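Squaring Up the Fingers on a Two-Arm Cell
Print | E-mail

I like to do this first thing in the morning, coffee well out of reach! Park both arms, cut the power, and wipe the black fingers with a dry cloth, right down to the tips.

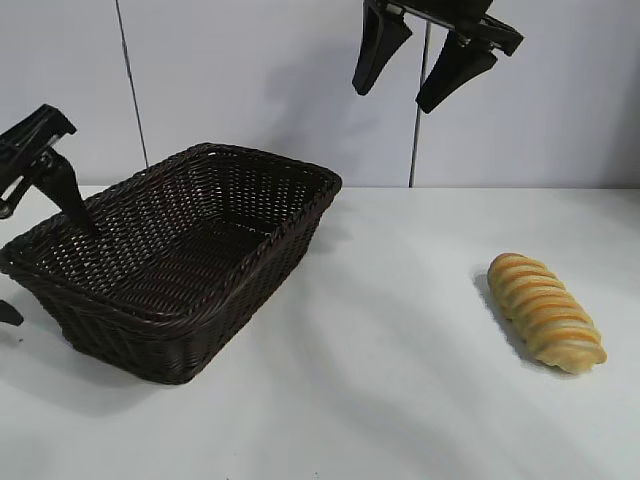
Now back each finger screw off a half turn, slide the finger until it seats, and snug it down again (gently, please). Power up and run the open and close routine six times on each arm before you try a roll.

Comments

Yesenia Bedoya: Does this go for the Navudix fingers too?

Zeeshan Lodhi: Mine needed seven.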